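How People Read a Microwave: Project Report

Agnese Kuusk

My project began in the shared kitchen on my corridor, where I stood one Sunday pressing buttons on a microwave I'd never used before and getting nowhere. There were 7 of us sharing it and we all had our own way of starting the thing. So when we had to pick an everyday object to study, I already had mine!

The question was simple enough. When you put somebody in front of a microwave they don't know, what do they look at first, and how long before they have it heating? I asked friends from my course and a few people from the Cudus reading group (thank you, all of you, and sorry about the soup). Each person got a mug of water and one instruction, which was to warm it for a minute. I said nothing else and wrote down where their hand went.

I wanted a plain background so there'd be nothing else to read, no shelf or kettle or notes on the wall. A white tabletop and a white cloth hung behind did the job, although I never did get round to ironing the cloth.
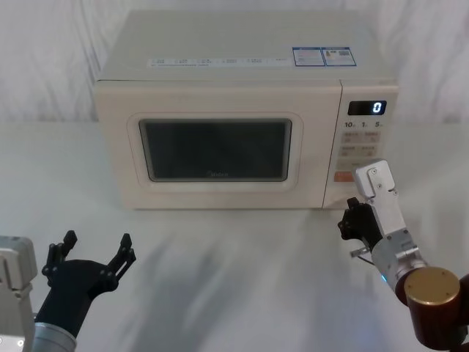
Figure 1. The Midea microwave on the white tabletop, display at 0.

What I liked about this one is how much of the writing is up on top. There's a long strip of tiny text and icons along the front edge, plus two blue-bordered stickers further back, and not one of my testers read any of it. They went straight to the panel on the right. Most of them tried the numerals under the display first – the 10, the 1 and the 5 – and only then started on the grid of small buttons. The orange button got pressed early too, I think simply for being orange.

The fastest person had it going in 2 seconds and the slowest took 55, which was a much bigger spread than I expected. The slow one told me she'd been looking for a dial the whole time.

If I did it again I'd use bigger mugs and a second microwave to compare. I'd also like to try covering the small print on the buttons and seeing if the times change at all – my guess is hardly.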